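Pushing blocks: how many demos before it stops sulking?

kotbridge_nik
Started the block-pushing set in December and I am now the proud owner of 105 recorded runs of a stick shoving printed shapes about on a board.

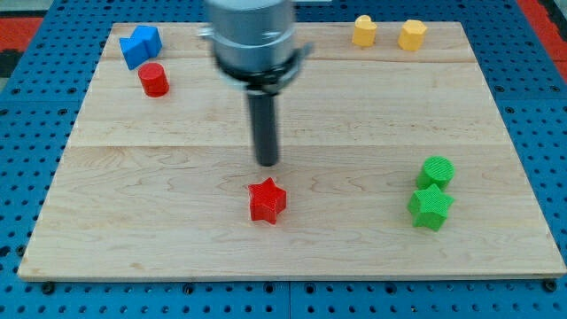 The job is language-led. Somebody types "push the red star to the green cylinder", somebody else drives the arm, and we save the pair. I've trained on the lot and the policy has learnt one thing very well: head for the middle and loiter. Do I need more runs, or better ones?

Nikola Nedeljković
Cundport shed, arm no. 2

dirholm_dweller
More. It is always more. Come back when you're bored of the colour yellow.

tmladenovic
Disagree with the above, as is traditional. Where do your runs start? If the operator parks the rod over the centre every time before hitting record, you've taught it that the centre is home. Ours at Villca did the same until we made people start from wherever the last run ended. Untidy logs, much better arm.

kotbridge_nik
They start in the centre. I wrote a little routine to make sure of it. I was quite pleased with that routine.

tmladenovic
Bin it.

pegboard_pam
Question about the wording. Who types the instructions? We had one chap write all of ours and he said "nudge" for everything, so the model treated "push" as a foreign language. And with two stars and two cylinders you want plenty of lines where the colour is the only thing telling them apart, or it'll just learn "star" and take its chances.

kotbridge_nik
Me, mostly. I say "push" and, when feeling lively, "move". The colour point is fair. I checked and 60 of the runs are the red star going somewhere. It's an easy one to get hold of, the points give the rod something to lean into.

dirholm_dweller
So it isn't a block-pushing set, it's a red star fan club. Still say more data fixes it.

tmladenovic
More of the same fixes nothing. If he records another 60 like those he'll have a very confident loiterer. I'd do 50 with a random block, a random target and a random start, and keep the fluffed ones where the operator overshoots and has to go round the other side. Those are the ones that teach it to recover.

pegboard_pam
Seconded on the fluffs. Our operators used to delete theirs out of pride.

dirholm_dweller
Mine keep the fluffs and the arm has learnt to fluff. Label them at least.

tmladenovic
Only drop the ones where a block goes off the board. Otherwise leave them in and don't label anything. We'll not agree on this, we didn't last time either.

kotbridge_nik
Right. Routine deleted, dice borrowed from a board game, and my sister is typing the instructions. Her first was "put the blue thing somewhere sensible". Keep or drop?

pegboard_pam
Keep!

tmladenovic
Drop. Sensible according to whom?

Contact the moderators | © Kotbridge Tinkerers' Board | Back to top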